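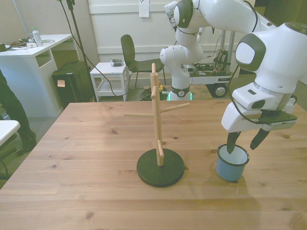
Can I hang my enamel mugs on the tree straight after washing them?
Dry them with a towel first, paying attention to the rolled rim and the inside of the handle, and then hang them up.

Flusto Mug Tree: Setting Up and Everyday Use

Welcome, and thank you for making room on your table for a Flusto! It's a simple thing, a post with pegs on a round base, but a little care on the first day will save you a lot of fiddling later on, so please put the kettle on and read through this section before you hang anything up.

Choosing a spot

1. Pick a flat, level surface. Run your palm over it and feel for ridges, especially on a plank table, where one board can sit a hair higher than the next.
2. Set the base down and press gently on the top of the post. If it rocks, turn the base a little and try again, or slide it clear of the seam.
3. Leave 20 cm of free space on every side, so that you can bring a mug in without knocking the sugar bowl (we have all done it).

Note: The base is heavier than it looks. Lift it to move it, and don't drag it across soft wood.

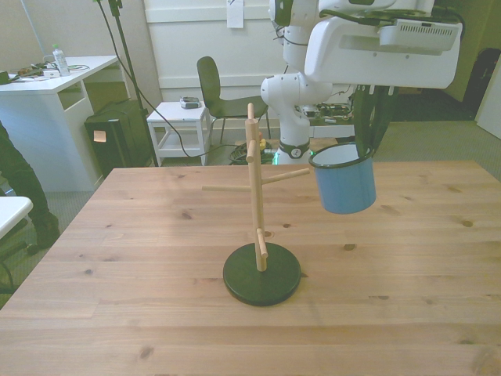 Flusto Home Guide, Issue 3, p. 20

Hanging your mugs

The pegs stand at different heights and point different ways, and that is on purpose: it gives each mug its own bit of air. Start low and work up, and the tree will stay steady the whole time.

1. Turn the tree until the peg you want is facing the hand that holds the mug.
2. Bring the mug in from the side with the handle toward the post.
3. Slip the handle over the tip of the peg and lower it slowly until the handle is carrying the weight.
4. Hang the next mug on the opposite side, and carry on like that until you're done.

Caution: The tree is meant for mugs of up to 370 g each. A big stoneware mug on one of the top pegs can pull the whole thing over, so please keep the heavy ones low or leave them in the cupboard.

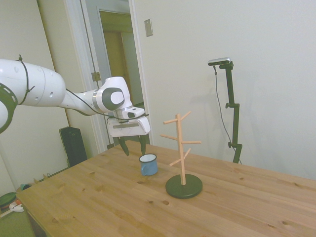
Blue enamel mug and mug tree, with empty pegs.

If you have our Lei enamel mugs, you'll find they are light enough for any peg you like. Enamel is tough in daily use but it can chip if it's banged against something hard, and Firdevs Uysal, who wrote the first version of this guide, always told people to hang enamel "the way you'd hang up a good coat." We've never found a better way to say it.

Looking after the table underneath 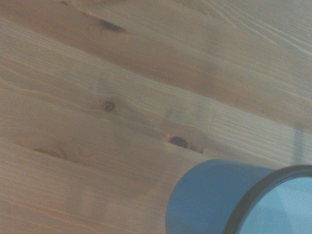 Mugs drip, even when you're sure you've dried them, and on bare wood a drip that sits overnight can leave a ring. Wipe under and around the base every evening with a soft cloth, then lift the tree and let the spot air for a few minutes. Always wipe along the grain. On pine like this, with wavy bands bending around the dark knots, just follow the general run of the boards and go lightly over the knots themselves. A seam between boards deserves a second pass with a dry corner of the cloth, as crumbs and water both like to settle there.

Every 2 months or so, check that the pegs are still snug. A loose one can be pushed back in by hand with a small twist. If it keeps working loose, write to Lowri Pumphrey at our Vistdale workshop and she'll send you a replacement peg.

Filed under: Kitchen & Table > Mug Trees > Care Guides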